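How do you keep tea bags and drink packets tidy on the table?
Posted in Kitchen & Dining, 06/01/2020

Brittany Nguyen
Okay, so we are a big packet family. Tea, drink mixes, those little soup things, all of it. Right now they live in a drawer and every morning I'm digging for the one I want (and finding three I forgot we bought). I'd love to have them out on the table where people can help themselves, but my husband says it'll look messy. Any ideas that don't cost 40 bucks?

Malathi Rodrigues
Ooh, I love this kind of thing! Get a narrow cardboard box, open at the top, and stand the packets on edge inside it like file cards. You can flip through them with one finger. I like to set the box on a big flat round board or mat in the middle of the table so it looks like it belongs there.
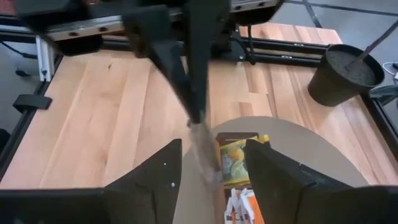 Page 2 of 5

Let the bright ones stick up a bit at the far end, a yellow packet with fruit on the front is easy to spot even when you're half asleep! White and orange ones can go together nearer to you. Mine holds 30 or so if I squish, but then the corners get crinkled, so I stop before that. The rest stay in the pantry and I top it up when it gets floppy.

Lucie Vachon
A shoebox lid works too but they fall over.

Todor Mujić
I bought a Tundberg divider tray for this and went back to cardboard in September. The slots were too wide, everything slid down flat. If your box is too long, stuff a folded napkin in the end and the packets will stay up.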